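**Brick wall in the packing room: leave it or paint it?**

**mohsin_m** wrote:
Hello all. We moved the soap and candle bits into a new unit in August and I still can't decide about the back wall. It's brick, reddish brown with odd dark ones dotted about, and the rest of the place is very white. Zarmeena (business partner, strong opinions) wants it painted white too. I like it as it is! It's the only thing in there with any colour, unless you count the boxes.

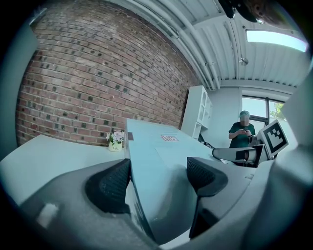

Pale blue box, brick wall, and the flowers on the table

I've got 4 litres of Bendach masonry white under the sink if I lose the argument. Has anyone painted brick indoors and regretted it?

**zarmeena_k** wrote:
Since I'm being talked about, hello. My point is light. The dark bricks make that end feel gloomy by teatime and I'm the one who stands there packing. The flowers are staying whatever happens.

**SohailS** wrote:
Don't paint it!! I did ours in the old shop and it took three coats, drank the stuff, and then it scuffed every time somebody leaned a trolley on it. You can't go back either, not without a week of scraping and a lot of swearing. Those speckly dark ones are lovely, people pay good money for slips that look like that.

**durrani_a** wrote:
I'm with Zarmeena, sorry. Brick sheds. We had 500 cartons stacked against a bare wall last year and the bottom rows all came away with pink dust down one side, and pale blue is going to show that worse than our brown ones did. At least seal it.

**SohailS** wrote:
Sealing I'd agree with. A matt one though, the shiny stuff makes it look like a pub toilet.

**mohsin_m** wrote:
Hadn't thought about dust, good shout. We keep the stock off the wall anyway but things get shoved over there when it's busy. To be fair to Z it's the ceiling that bothers me more. White pipes running right across, brackets, a flat fluorescent light over on the left by the rack, and the whole lot looks like the inside of a boiler cupboard.

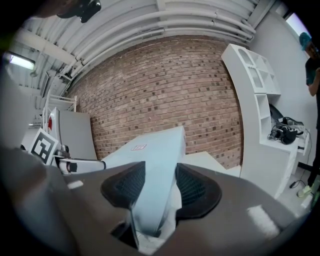
So if we're spending a day up ladders I'd sooner spend it up there, and get a second light over the packing end while we're at it. Mengal quoted me 44 quid for a fitting, no idea if that's decent.

**zeeshan.dogar** wrote:
Seems fair if it's LED. Go for a warmer one, the cold white does nothing for red brick. And leave the pipes alone, white pipes on a white ceiling, you'll stop seeing them in a month.

**zarmeena_k** wrote:
A warmer light I could live with. Mohsin, you never said that was an option.

**mohsin_m** wrote:
I said it in the van!

**durrani_a** wrote:
Still think you should paint it. Try the sealer on one brick first, low down, some of them go very dark and stay that way.

**mohsin_m** wrote:
Will do. Light first, then sealer, and the paint stays under the sink for now. Anyone want 20 old shelf brackets, collection only?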